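Clearing a Small Kitchen Table: Project Report

Print this page | E-mail this page

Course: Home and Workplace Organization
Project partner: Stusar Student Housing

1. Background

The shared kitchens at Stusar have one table each and very little counter space. In a survey at the start of the term, residents said the table was the main reason they avoided cooking. Plates and mugs came out of the sink and stayed on the table, packaging got left under them, and the next person had to clear a space before starting.

Our group was asked to find a cheap way to keep the table usable. The housing office did not want any new furniture fixed to the walls, so we had to work with things that stand on the table or could be moved off it.

2. Method

We chose one kitchen to work in and set out a normal load of items after a meal. This included plates, mugs, a saucepan, a glass lid and some packaging. The toaster oven stayed where it was, at one end, as the outlet is on that side.

We then tried different orders for clearing up and timed each one. We made 30 timed runs over the term, most of them on Friday afternoons when the kitchen was free. A run ended when every item was either in its place or in the trash.

The storage was simple. Plates went in a wooden dish rack at one corner, and mugs were hung upside down on a wooden mug tree at the back. We first looked at a wire rack from Vaseck, but it was too wide for the table and we returned it.

3. Trash first or dishes first

Our first plan was to put the dishes away and pick up the trash at the end. This seemed natural, but it caused problems. Plastic bags and wrappers ended up on plates or under boxes, and people moved them from one spot to another several times.

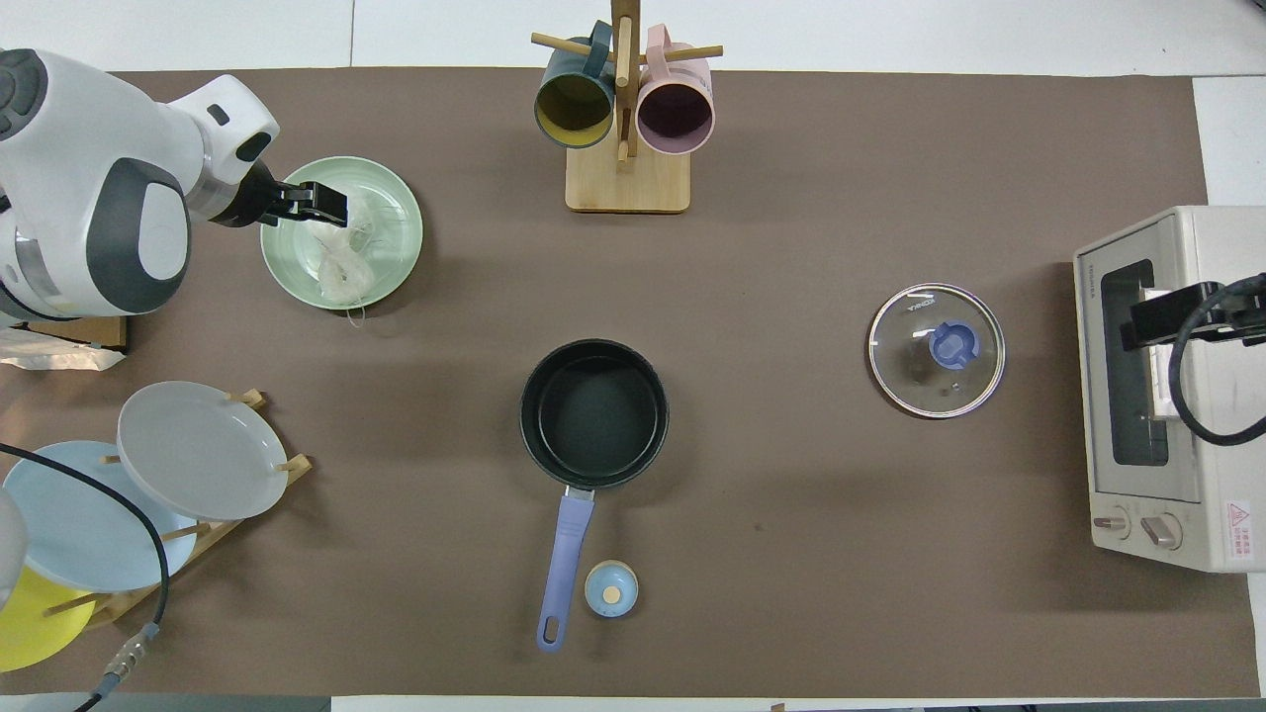
Bags were the worst for this. A thin plastic bag weighs almost nothing and covers a whole plate, so a clean plate looks like part of the trash pile and gets skipped. Wrappers half under a box were often missed as well.

When we changed the order and took out all packaging before touching a dish, the runs got shorter. Added together, the 15 dishes-first runs took 1654 seconds. The 15 trash-first runs took 1414 seconds. The difference is 16 seconds per run, but the trash-first order also left fewer items behind.

4. The saucepan and lid

We did not find a good place for the saucepan. Its handle is long and it does not fit in the dish rack with the plates. A glass lid with a knob does not stack well either – it slides if the pan is moved. For the final runs we put the lid on the pan and left both beside the toaster oven. A hook would be better, but hooks were outside our limits.

5. Recommendations

Stusar should put one dish rack and one mug tree in each kitchen, with a small trash can next to the table. A card with the clearing order could go on the cabinet door. We would also like the next group to test a larger load, with bowls and silverware.

990 views | 4 comments | Shared 30 times

Related projects
Labeling Shelves in the Drodonier Pantry
Quintero Hall Recycling Study
Lunch Packing at Vaseck: Second Report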